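Storing and Handling Old Coins at Home
Tips from the Alomach workshop pages, by Josiane Guérin

Most damage to old bronze and silver happens at home, in a drawer or on a kitchen table. A few habits will prevent nearly all of it. 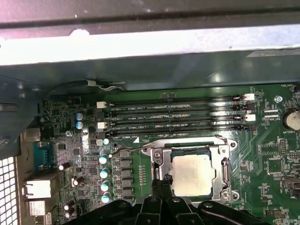
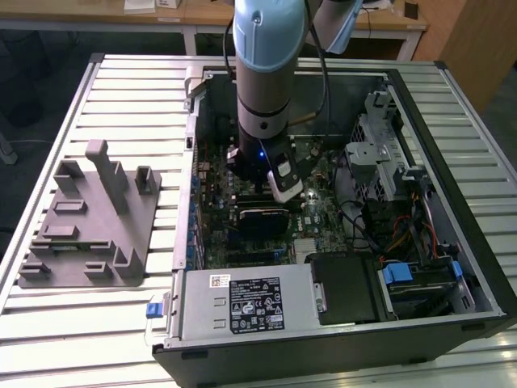

1. Set up the table
Lay down a folded towel so a dropped coin doesn't hit bare wood. Keep drinks off the table. Hold each coin by the edge, with clean, dry hands or cotton gloves.

2. Leave the surface alone
Don't use dip, baking soda, toothpaste or metal polish. Brown and green toning on a bronze follis is part of its value. If there is loose dirt, soak the coin in distilled water overnight and pat it dry. Never rub.

3. Watch for bronze disease
Pale green powder that comes back after brushing is a warning. Move that coin to its own container right away and check the ones it was stored with.

4. Choose the right holder
Avoid soft PVC flips - they turn sticky and leave a green film. Mylar flips or paper envelopes marked acid-free are fine. I buy mine in packs of 50 or 100.

5. Keep it dry
Put a packet of silica gel in each box and swap it in March, before the damp weather. Basements and attics are poor places for coins.

6. Write it down
Number every holder and keep a matching list with weight, diameter and where you bought the coin. Mine is up to 128 entries, in pencil.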